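Llevo desde febrero queriendo contar lo de la masa madre y al final siempre se me cruza otra cosa. Primero fue el trabajo, luego la mudanza de mi hermana, después una gripe de esas que te dejan en el sofá mirando al techo. Pero hoy llueve, tengo un pan en el horno y una taza de café con leche al lado, así que me siento y lo cuento, que ya está bien.

Todo empezó con una bolsa de harina de centeno que compré por error. Yo quería integral normal, la de siempre, y cuando llegué a casa y me puse las gafas (estas cosas me pasan por no ponérmelas en la tienda) vi que era centeno molido a la piedra. La dejé en el armario varias semanas, hasta que Caroline Chege, mi vecina del segundo, me dijo que con eso se hacía una masa madre estupenda y me subió un cuaderno con sus apuntes. Un cuaderno precioso, por cierto, lleno de manchas de harina y con recetas en tres idiomas mezclados.
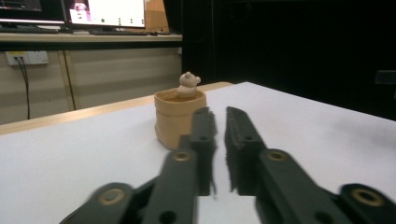
La masa madre pide, sobre todo, paciencia, y yo de eso voy justita. Los primeros días mezclaba 60 gramos de centeno con otros tantos de agua templada, tapaba el bote con un paño y me iba a mirarlo cada media hora, como si fuera a hablarme. El cuarto día olía a pegamento y estuve a punto de tirarlo todo. Caroline me dijo que siguiera, que eso era normal, y que dejara de abrir el armario. Pensé mucho en el osito que asoma la cabeza por la boca de su saquito, con el borde doblado hacia fuera como el de las bolsas de harina cuando ya vas por la mitad: metido ahí dentro hasta los hombros, quieto, sin prisa ninguna. Pues así había que estar. Al séptimo día la masa dobló su tamaño y llamé a mi madre para contárselo, imaginaos el nivel.

El primer pan fue un ladrillo, claro. Muy rico de sabor, eso sí, un poco ácido, y tostado con aceite y sal se dejaba comer la mar de bien, pero para cortarlo hubo que pedir ayuda. El segundo salió mejor porque le di más tiempo en la nevera -- toda la noche y parte de la mañana -- y porque por fin entendí que la masa de centeno es pegajosa y va a seguir siéndolo por mucha harina que le eches. Mojaos las manos, de verdad, y no peleéis con ella.
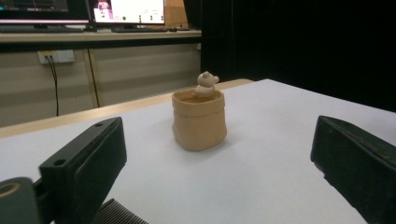

Última modificación de esta entrada: 30 de abril de 2018

Varias me habéis preguntado por las cantidades que uso ahora, así que las dejo apuntadas. Para un molde alargado pongo medio kilo de harina, mitad centeno y mitad trigo, 2 cucharaditas de sal rasas, un buen puñado de pipas de girasol y la masa madre refrescada de la noche anterior. Agua, la que pida, hasta que parezca un puré espeso. Lo horneo fuerte los primeros 15 minutos y luego bajo la temperatura y me olvido hasta que la cocina huele a panadería. Y después viene lo más difícil, que es no cortarlo hasta el día siguiente -- yo lo envuelvo en un trapo y lo escondo encima de la nevera para no verlo.

La harina la compro ahora en Savo, la tiendecita que han abierto al lado del mercado, donde te la venden a granel y además te dan conversación. Si alguna tiene un truco para que la corteza no se quede tan dura, que me lo deje en los comentarios, por favor, que mi padre se queja de los dientes cada domingo. Os dejo, que suena el reloj del horno.

Compartido 15 veces | 2 comentarios

Suscríbete al boletín y recibe las nuevas entradas en tu correo.

Contacto | © 2018 Todos los derechos reservados | Volver arriba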